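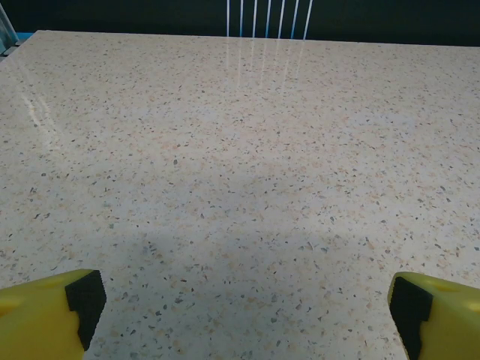

Cleaning a polished speckled tabletop takes a few minutes if you do it often and most of an evening if you don't. The chips and flecks hide crumbs and small spills very well, so looking straight down at the surface tells you little. Look across it at a low angle instead, toward something bright. With white vertical lines behind the far edge, you get a matching set of pale streaks in the polish, and they fade as they come toward you. A greasy patch dulls a reflection like that or breaks it up. Do this check before you start and again when the top is dry.

What you need

Two microfiber cloths, one for washing and one kept dry
A soft dish brush
A bowl of warm water
Dish soap with no bleach or grit in it
A plastic scraper or an old store card
Painter's tape

I use the plain Dafis dish soap, but any mild one will do. The two cloths should be different colors. It is easy to pick up the wrong one halfway through and put soap back on a surface you just rinsed.

Step 1. Clear the top

Take everything off, including the things you never move. Lift them. Grit under a box or a lamp base will scratch the polish when you slide it. Put a strip of painter's tape beside any mark you want to come back to, since a small stain among tan and gray flecks is hard to find a second time.

Step 2. Dry first

Wipe the crumbs and dust off with the dry cloth before any water goes down. Work from the far edge toward you and catch the crumbs in your hand or a dustpan. Shake the cloth out afterward.

Step 3. Wash

Put 4 drops of soap in the bowl. Wring the washing cloth until it stops dripping. Wipe in straight, overlapping passes, and turn the cloth to a clean side when it starts to drag. For dried food, lay the wet cloth over the spot and leave it for 14 minutes, then push the scraper under it nearly flat. Use the brush along the back edge and in any seam.

Step 4. Rinse and dry

Change the water. Go over the whole top again with the rinsed cloth and no soap. Dry it right away with the second cloth. Most of the streaks people complain about are soap that was never rinsed off.
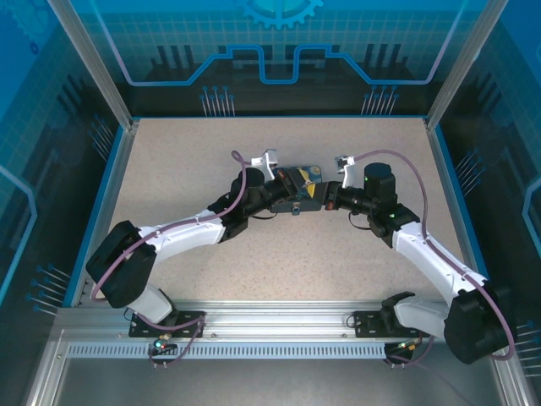 Can you use vinegar on a speckled top?

It depends on what the top is made of. Some speckled tops have marble chips in them, and vinegar or lemon juice will eat into the marble and leave dull spots. If you don't know the material, stay with soap and water.

Step 5. Treat the stains you taped

Coffee and tea usually come up with baking soda and water. Mix them to a thick paste, spread it on the mark and leave it under plastic wrap overnight. In the morning lift it off with the scraper without rubbing, then rinse twice. Try a spot near a back corner first. If the mark is lighter but still there, repeat the paste once more before you try anything stronger.

Ink is harder. A little rubbing alcohol on a cotton swab may do it. Keep the alcohol on the ink and away from the seams.

The Prurkaveck stain kit has a powder and a gel in the same packet. The gel worked well for me on a tomato ring. The powder left a haze that took two more rinses, so I no longer use it.

Step 6. Put things back

Wait until the top is fully dry. Wipe the bottom of each item before it goes down. Boxes with printed lids should be dusted with a dry cloth only; water can creep in at the edges of the print and lift it. If a box has a metal clasp, check which way the clasp faces and whether it sticks out lower than the base.
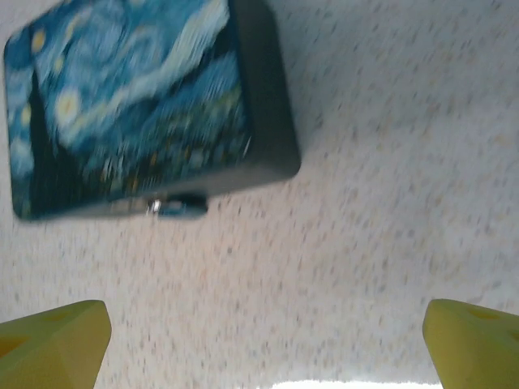 Felt pads take care of most of this. Cut them a little smaller than the corner they go under, and press each one down for a slow count of ten. I buy the sheet of 129 dots from Skindcombe, and one sheet has lasted through every box and lamp in the house. Replace a pad when it feels hard or when you can see grit in it.

Turn printed boxes away from direct sun, or swap them around every few months so that one lid doesn't fade ahead of the others.

How often

Dry wipe every evening. Wash twice a week, more if you cook or do glue work on the top. Do the full clear-off, with the low-angle check, once a month.

When to call someone

Deep scratches, chips missing from the surface and dull areas bigger than your hand need repolishing. I was quoted $464 by a shop in Geltham for one long top, with the edges done as well. Ask whether the price covers sealing, and ask how long you have to keep the top clear afterward.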